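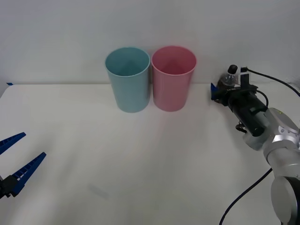
The training workshop of Sokau in Helten has begun to teach its two-arm robots by remote control, and since November the lessons are open to visitors in the afternoon. An operator sits at a second desk and moves a pair of handles, and the arms follow the movement of the hands. One of the first tasks is with two plastic cups, a light blue one and a pink one, and a small bottle with a black screw cap, which the right arm holds in its blue fingers. Everything the arms do during the lesson is recorded, together with the video, and the recordings are later used for training.

Styliani Katsaros, who leads the lessons, told us that a new operator needs roughly 50 attempts before the movements become calm. "In the beginning people pull the handles too fast," she said. "The robot will learn this also, so we must delete many recordings." Until now the team has kept 922 of them, made by 18 operators. The longest session had 117 attempts and finished after eight in the evening.

The handles were built by De Haan, a small workshop in the same street – they are lighter than the old ones, and the operators complain less about their wrists. The next task will be with lids of different sizes. Rumitz, a packing company from the region, will send two of its workers to try it.

Visitors can come between 2 and 4 p.m. Registration is at the front desk, and children must be with an adult.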